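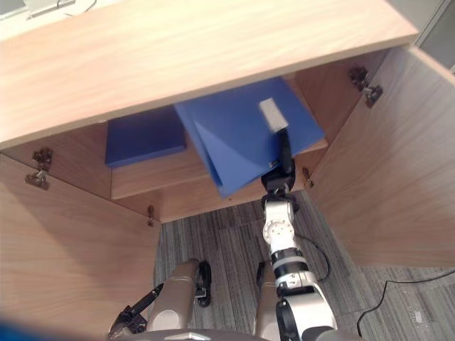 Hilfeforum Mirenum – Büro und Verwaltung – Ablage und Aufbewahrung

Aufbewahrung von Vereinsunterlagen nach Umzug der Geschäftsstelle

Eingestellt von Mwanaisha Rweyemamu
Status: beantwortet

Sehr geehrte Mitglieder des Forums,

die Geschäftsstelle unseres Fördervereins Hirnomholm bezieht im März neue Räume. Am bisherigen Standort steht ein eigener Archivraum zur Verfügung, künftig müssen sämtliche Unterlagen in den Büromöbeln selbst untergebracht werden. Der Bestand umfasst nach unserer Inventarliste 1.643 Vorgänge, überwiegend Mitgliederakten, Zuwendungsbescheide und Buchungsbelege. Teile davon sind älter als 15 Jahre.

Vor dem Umzug soll der Bestand bereinigt werden. Im Vorstand bestehen hierzu unterschiedliche Auffassungen. Einerseits wird vertreten, alle Unterlagen seien grundsätzlich zehn Jahre aufzubewahren und danach zu vernichten. Andererseits wird auf Protokolle und Satzungsänderungen verwiesen, die dauerhaft benötigt würden. Ich bitte daher um Auskunft zu folgenden Punkten:

Welche Unterlagen dürfen ausgesondert werden, und ab welchem Zeitpunkt beginnt die jeweilige Frist zu laufen?

Genügt es, Mitgliederakten ausgeschiedener Personen geschlossen zu verwahren, oder besteht eine Pflicht zur Löschung?

Ist ein gewöhnlicher Büroschrank mit Schloss für personenbezogene Unterlagen ausreichend?

Für Hinweise aus der Praxis vergleichbarer Einrichtungen wäre ich dankbar.

Mit freundlichen Grüßen
M. Rweyemamu

Geschäftsstelle Lukumay
Mitglied der Fachgruppe Verwaltung

Sehr geehrte Frau Rweyemamu,

eine einheitliche Frist für alle Unterlagen gibt es nicht. Maßgeblich ist die Art des Dokuments. Für steuerlich relevante Unterlagen ergeben sich die Fristen aus § 147 der Abgabenordnung. Jahresabschlüsse, Bücher und Inventare sind zehn Jahre aufzubewahren, empfangene und abgesandte Geschäftsbriefe sechs Jahre. Für Buchungsbelege wurde die Frist zuletzt auf acht Jahre verkürzt. Die Frist beginnt mit dem Schluss des Kalenderjahres, in dem das Dokument entstanden ist oder die letzte Eintragung vorgenommen wurde. Sie läuft nicht ab, soweit und solange die Unterlagen für Steuern von Bedeutung sind, deren Festsetzungsfrist noch offen ist.

Bei Zuwendungsbescheiden ist zusätzlich der Bescheid selbst heranzuziehen. Die Nebenbestimmungen enthalten in der Regel eine eigene Aufbewahrungspflicht, die von den steuerlichen Fristen abweichen kann. Vor einer Aussonderung sollte in jedem Fall geprüft werden, ob der Verwendungsnachweis abschließend geprüft worden ist.
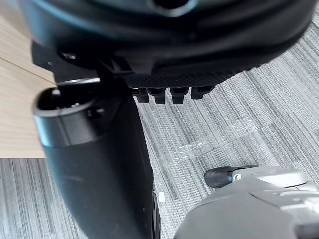 Satzung, Satzungsänderungen, Protokolle der Mitgliederversammlung, Registerauszüge und Grundstücksverträge sind nach unserer Auffassung dauerhaft zu verwahren, auch wenn hierfür nicht durchgehend eine gesetzliche Frist besteht. In unserem Hause werden diese Unterlagen getrennt vom übrigen Bestand geführt und mit einem Vermerk »nicht aussondern« versehen.

Personenbezogene Daten ausgeschiedener Mitglieder sind zu löschen, sobald der Zweck der Speicherung entfallen ist und keine gesetzliche Aufbewahrungspflicht entgegensteht. Das geschlossene Verwahren ganzer Akten ist somit nicht ausreichend begründet. Wir empfehlen, die Beitragsnachweise zu entnehmen und der Buchhaltung zuzuordnen. Der Rest der Akte kann nach Prüfung datenschutzgerecht vernichtet werden. Über die Vernichtung ist ein kurzes Protokoll zu fertigen, das 2 Unterschriften trägt. Letzteres ist eine interne Regelung unserer Geschäftsstelle und gesetzlich nicht vorgeschrieben.

Die vorstehenden Angaben ersetzen keine steuerliche oder rechtliche Beratung.

Geschäftsstelle Lukumay

Verwaltung Jirkwood

Zur dritten Frage: Ein abschließbarer Schrank ist üblich, sofern die Schlüssel nicht im Raum verbleiben und die Ausgabe dokumentiert wird. Wir haben beim letzten Umzug 70 Kartons bewegt und vorher nicht beschriftet. Davon ist abzuraten.

gast_verw

Bei uns wird alles eingescannt und das Papier danach entsorgt. Funktioniert seit Jahren ohne Beanstandung.

Mwanaisha Rweyemamu

Vielen Dank für die ausführliche Auskunft. Die Aufteilung der Mitgliederakten wird dem Vorstand in dieser Form vorgeschlagen. Zum letzten Beitrag bitte ich um Ergänzung, ob eine Verfahrensdokumentation für das ersetzende Scannen vorliegt und ob Urkunden im Original verblieben sind.

Geschäftsstelle Lukumay

Ergänzend: Jahresabschlüsse und die Eröffnungsbilanz sind auch bei digitaler Ablage im Original aufzubewahren. Eine Vernichtung nach dem Scannen kommt hierfür nicht in Betracht.

Das Thema wurde von der fragestellenden Person als beantwortet gekennzeichnet. Weitere Beiträge sind nach Anmeldung möglich.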